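Ostemwood Workshop Practice
Handout for session 4: Bins, loose parts and color
October 6, 2022

Read before class. Bring a pencil and one open container from your own shop, with whatever is in it left as it is.

1. What the storage people claim

The Lindisent catalog is the one most of you will have seen. It says an open bin "saves time." Saves time compared with what? A drawer? A pile on the bench? The floor? The catalog doesn't say, and neither does the Fusier guide, which repeats the line with a nicer chart. Treat both as advertising until you have timed something yourself.

There is a reasonable claim buried in there. With an open top you can look before you reach. That helps when the parts are large and lie in a single layer. It helps much less with 20 hinges in a heap, where the one you want is under the others and you end up stirring. So the claim depends on how full the bin is, and the catalog photos all show bins that are nearly empty. Draw your own conclusions.

2. Color coding

I am often told that color solves sorting. I don't believe it, at least not as stated. Color tells you which group a piece belongs to if someone chose the colors with that in mind and stuck to it. It tells you nothing about size, fit or condition. If color and size happen to go together, people learn the color and stop checking the size. Then a batch comes in where they don't match, and the wrong piece goes out.

Also consider the light. Dark parts get lost in shadow along a bin wall. Shiny metal throws glare back at you. A color scheme that works on a printed page may do poorly under a bench lamp. And some of the people you will work with don't tell red and green apart easily, so a scheme built on those two colors alone is asking for trouble. Use a second cue. Length is a decent one.

3. Metal bins

For: they take knocks, they wipe down, they keep their shape.
Against: they are loud, they slide, they scratch. People will tell you scratches are only cosmetic. Often so. But a scratched floor makes it harder to spot a pin or a washer, and I have wasted plenty of minutes feeling around for one.

Holes in a floor deserve a question too. Drainage, mounting, leftover from another use? If you don't know, don't guess, and don't keep anything in there smaller than the hole.

4. Keeping bins in place

Two bins side by side will drift apart if you work out of them all day. The usual answers are a rubber mat, screws or clamps. The Chávez method (a wooden lip around the whole bench) works but makes sweeping miserable. Clamps are quick and can be moved, and that is the case against them as well, as somebody will borrow one. They also put handles right where your forearm wants to go. Check the reach before you tighten.

5. Exercise (pairs, 7 minutes)

Take the blocks out of the bin. One of you drops them back in without arranging them. The other picks them out, shorter ones first, and the partner keeps time. Swap. Then repeat with the pieces lined up by length. Write down both times, including the ones that spoil your theory. If lining them up costs more time than it saves, put that in your notes in plain words. In the July group, 2 pairs got exactly that result and both tried to explain it away.
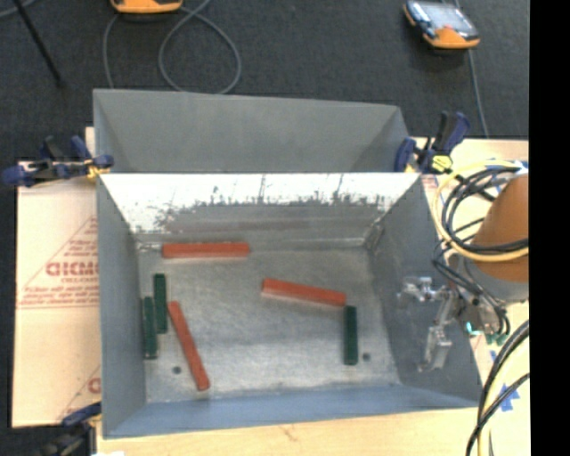 SORTING AND STORAGE / LOOSE PIECES

Long red-orange blocks and shorter dark green ones on a scuffed metal floor, lying at different angles. Color and length agree in this set, which makes it an easy case and poor evidence for color coding in general. Before next session, write half a page on how you would change the set so that color alone gives the wrong answer, and say how you would time the difference.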